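Still doing my own dishes

Every few months I get an email from someone who read my post on the Fivik window washer and wants to know if I've changed my mind. That post is three years old. The Fivik is in the garage, behind the paint cans, and the windows get done with a squeegee and a bucket like they did when my grandmother was alive. So no, mostly I haven't.

But I do try to keep up. In October I sat through two hours of talks put on by Tokmont, the people who want to put a pair of arms in every kitchen by the time my knees give out. Plenty of slides. One of them said 98 percent success on "household manipulation tasks," in type big enough to read from the parking lot. I wrote down the number and then I wrote down three questions next to it. Which tasks? Whose household? And what counts as success, because at my house a plate is either clean or it goes back in the sink.

The answer to the first one came in a footnote. Picking up a cup was on the list. So was putting down a cup, listed separately.

I'm not trying to be mean about it. The wet stuff interests me more than the cups anyway. Water moves, things floating in it move, and whatever you reach in with pushes them away from you. Any kid at a county fair learns this with a goldfish scoop in their hand, usually after spending all their money.
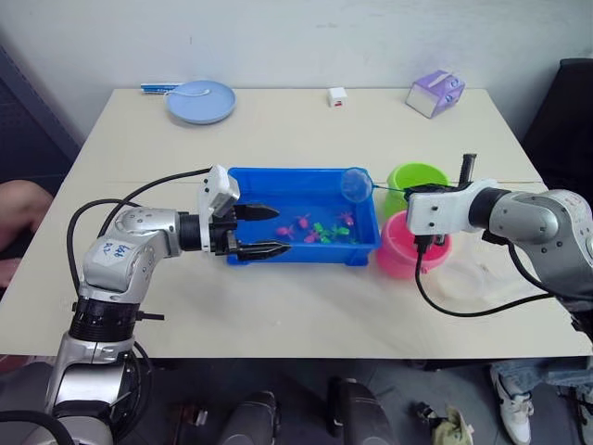 Filed under: Chores, Robots, Grumbling

Two arms, a shallow tray of water, some pink and green toy fish and a little net. I like this as a test a lot more than I like the cups. The net is thin-handled and awkward, and the fish are all bunched up together, so going after one means bothering its neighbors. It's closer to fishing the last teaspoon out of dishwater than anything in the Tokmont slides.

It is also a long way from dishwater. The water is clear. There are no suds, no greasy pan lurking on the bottom, no steak knife you forgot about. The fish are bright as traffic cones and they float, which my teaspoons have never done for me. And there's a person's arm resting by the side of the table, which is the part of these things I always look for. My question for every one of these outfits is how many people it takes to have the chore done for you.

Cordero, to be fair to them, will at least tell you a price. Theirs folds towels. It costs 3967 dollars before shipping, it wants a table to itself, and the brochure gives 60 seconds a towel if the towel is laid flat first. I timed myself over a basket last night and I was done before the kettle boiled — and I was watching TV.

The one I'd bet on, if you made me, is Sketomeck, and only for shop floors. Same part, same bin, same spot, all night long. That's a job a machine can have. A kitchen is a different job every ten minutes, with a dog in it.

Comments are open. If you own one of these and it has scrubbed a lasagna pan, start to finish, I want to hear about it, and I want to see the pan.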